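Prinasen Community Forum
Operations and Safety > Incident Reports

Thread: Left hand fails to close after homing, tabletop sorting cell

wogan_cell2
Posted 2021-02-27

We wish to report a fault on the humanoid unit at our Wogan site. The task is tabletop sorting with mixed household items. At cycle 391 the left hand opened fully, rose above the near edge of the table and did not accept a further close command. The right arm continued its program for almost 50 seconds. No alarm was raised on the operator panel.

Our request to members is in two parts.

1. Layout. The work area is a felt-covered table with a folding divider behind it. Bottles, a glass jar on a box, a cap and a mannequin head are among the items in use.

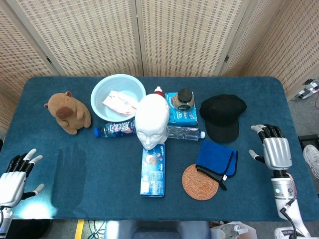
2. Controller behavior. The Trarkulex controller logged a homing timeout on the left hand only. We would like to know whether one hand in timeout should stop both arms.

hallway_qa
In our view it should. A timeout on either hand ought to be treated as a stop condition for the whole unit. Please confirm that the cell has been taken out of service.

wogan_cell2
Confirmed. Power was removed and the unit is tagged.

coretti_integration
We respectfully disagree with the previous reply. A full stop during a lift may drop the load. Coretti cells finish the current motion at reduced speed and then hold. The setting is "linked hold" and the delay is 800 ms.

hallway_qa
A delay of that kind is acceptable only where people are kept out of reach. I note a sneaker near the lower right of the picture, past the table. What is the approach distance at this cell?

wogan_cell2
The floor marking is our only boundary at present. A light curtain was requested in November and has not been installed.

coretti_integration
In that case I withdraw the suggestion for this site. I would also have the cables on the floor routed away before the unit is powered again.

hallway_qa
Agreed on the cables. I maintain my position on the stop condition, with or without a curtain.

wogan_cell2
Both points have been entered in our report. The left hand goes to the supplier for inspection, and the log will be posted in this thread when it is released.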